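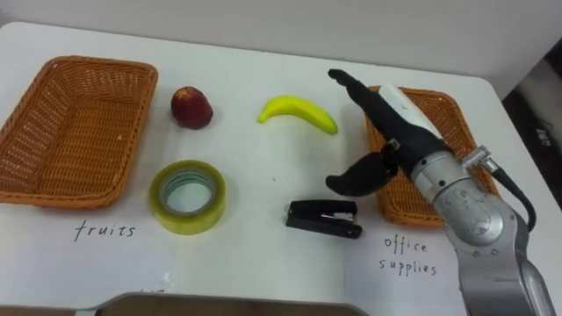 Re: [cell-upkeep] Gripper closing late on the sorting cell, and what we changed

Replying to the list because two other people wrote to me with the same trouble.

An earlier message said:

> We have an arm at a table with a basket on each side, and the fingers
> have started to close late. The arm gets to the object, waits, and
> then closes after it has begun to lift. It is worse when the wrist
> is turned right over. We have swapped the power supply and put the
> old software back and neither made any difference. Is this the
> gripper or the arm? Also, how often do people here redo the hand
> position check? Ours was last done in July.

In our case it was neither the gripper nor the arm. It was the cable. Ours runs outside the arm from a connector near the wrist and hangs in a loop. Whoever fitted it had left the loop too short, and with the wrist turned over it was pulling on the plug. The Ulel log showed 4 dropped messages in one morning, all of them with the wrist in the same position. Each dropped message meant a retry, and the retry was our late close.

What we did, in order:

Powered the arm down and waited for the brakes to set.

Took the plug out at the wrist and looked at the pins. One was slightly bent. We straightened it, but I have ordered a new lead from Cantero and will fit that when it comes.

Put the plug back and let out more slack, then moved the arm by hand through every pose in the sorting program. The cable should never go tight and should never drop low enough to catch on a basket rim.

Ran the open and close test with the wrist level, then again with it turned over. The test is 900 cycles. Don't stop it early, as our fault did not show in the first part of the run.

After that we redid the hand position check. You need to do this any time you have pushed the arm about by hand. We use a plain sorting job for it: a piece of fruit and a banana go to the basket marked "fruits", and a roll of tape and a stapler go to the one marked "office supplies". 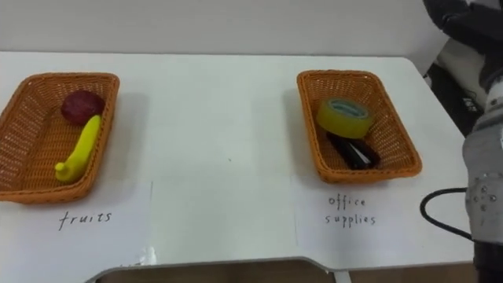 I like this job as a check because the shapes are so different. The banana shows up a hand that is rotated slightly wrong, and the stapler shows up a height error. If the fingers touch the table before they reach the stapler, go back and set the height again before you touch anything else.

The paper labels need to lie flat. Ours had lifted at one corner and the fingers were brushing it on the way past. Tape the sheets down, and look at the tape when you wipe the table. Set the baskets back in their places by the labels after wiping. The Zukitz planner will not notice if one has moved a little, and you will end up chasing a fault that isn't there.

As for how often, we go by the cycle counter and not the calendar. Ours read 3,733 when the fault turned up and the previous check had been at 1,507, so we had left it too long. I now do it whenever the cable has been disturbed as well.

One thing I haven't sorted out. The Hokano screen still shows the old finger opening after a restart until you send the hand one open command. It does no harm that I can find, but if anyone has a fix please post it here.

Could you send your log from a run with the wrist turned over? I would look at that before ordering a gripper.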